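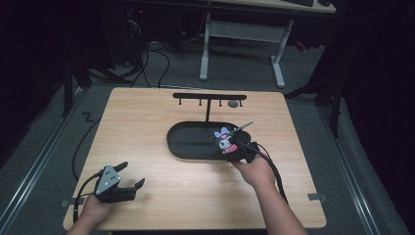 Chapter 4 is sleep, and what poor sleep does to mood. Start small. Most people have a bedtime cue of some kind, a smell, a song, a worn pillow, and kids are just better at admitting it. Soft toys do the job well. A little plush one, mostly white with pale blue ears, is plenty. Adults use them too, more then you'd guess. Keep that in mind for the Trerex case later on.

April
By Setiawan

First, terms. Insomnia: trouble falling asleep, staying asleep, or waking too early. One rough night doesn't count. A pattern does. Low mood can come before it, after it, or both at once, so don't rush to pick a cause. Students always want one. Fair enough, but wait.

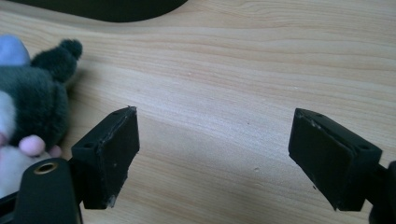 4 min read

The Prokwood diaries come next. Shift workers, all ages, writing down bedtimes and a line on how they felt at breakfast. 2,840 entries, 54 of them blank except for the word "tired". Read a handful before you look at any averages. Notice the colour of the language. Flat after a bad week, and short.

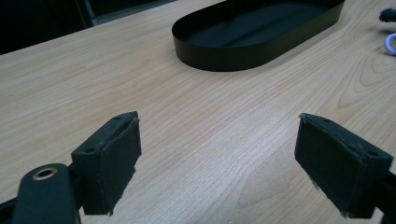
Notice also who stops writing. Missing days matter. Someone who skips a diary entry may be sleeping fine, or may not have the energy to hold a pen, and the page looks the same either way. We come back to this with the Cirnitell interviews, wich cover the missing days. Keep your own diary while you read the chapter. Bedtime, wake time, mood in one word.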